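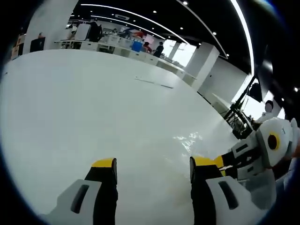
Friday was open day at the Davarora mustard mill, and I have been telling everyone I know about it since. I'd never given any thought to where the stuff comes from beyond the jar in my fridge door. The color alone was worth the drive, a yellow as bright as the two tips in the photo, and I spent most of the morning following it from seed to paste. There's a bit of floor in the photo too, and I looked at plenty of floor that day, as Nipon Sitthichai (our guide, and a very patient man) kept reminding us to watch our step near the grinding room.

The stones were my favorite part! They turn so slowly that you wonder how anything gets done, but the mill fills 417 jars on a normal day. Nipon let us smell the seed before it was cracked - almost nothing - and then again after the vinegar went in. My eyes watered for a good five minutes and I went back for seconds.

Tasting was in the old packing room, with pretzels and little boiled potatoes. The Plutetti is the mild one, sweet and a bit grainy, and most of the kids liked it. Pravovo is the dark one with horseradish. I bought two of those and wish I'd bought four.

Tickets are free but there are only 200, and they go early. Parking is in the field behind the mill, so wear decent shoes if it has rained. The next open day is in May, and the shop closes at noon, before the last tour gets out, so do your shopping first.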